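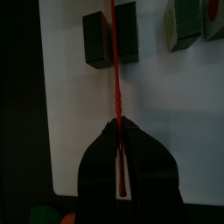
Le syndrome de Rautiainen touche 300 personnes dans le monde, et Joni Leinonen était la seule à vouloir lui trouver une couleur.

– Le violet est pris, dit-il en consultant son tableau. Le vert aussi, quatre fois. Le turquoise appartient aux reins.

– Il reste le beige, proposa sa sœur.

– On n'illumine pas une mairie en beige.

Il avait obtenu de la mairie, après onze courriels, qu'elle éclaire sa façade le soir de la journée de sensibilisation. De 20 heures à minuit, ensuite l'adjoint coupait, à cause du budget. Restait à fournir la couleur, un ruban et un texte que le maire pourrait lire sans ses lunettes.

Le texte posait problème. Rautiainen, le médecin, avait décrit la maladie en 30 pages sans jamais employer un mot que Joni puisse répéter à sa boulangère. Lui disait d'habitude : « Mes muscles oublient de se détendre. » La boulangère répondait que son mari, c'était pareil, et lui donnait la baguette trop cuite.

Le laboratoire Wenex, sollicité, avait envoyé 3 869 stylos. Pas d'argent, des stylos. Ils portaient le nom d'un antiallergique retiré de la vente et fuyaient un peu du côté du capuchon. Joni les avait empilés dans l'entrée, où il se cognait dedans chaque matin avec une régularité que le docteur Kulley, son neurologue, jugeait intéressante.

– Vous vous cognez toujours du même côté ?

– C'est le côté des cartons, docteur.

Kulley nota quelque chose.

Finalement, il choisit l'orange, que l'association des migraines venait d'abandonner. Le soir venu, ils furent neuf sur la place, dont deux attendaient le bus. Le maire lut le texte, prononça « Rotiniane » et félicita les donneurs de sang. Puis la façade s'alluma, franchement rose.

– C'est joli, dit sa sœur.

Une dame s'approcha, un cabas à chaque bras, et demanda de quoi il s'agissait. Joni respira, écarta les trente pages, écarta même la boulangère.

– Vous avez une minute ?

Elle posa ses cabas. Il lui donna un stylo.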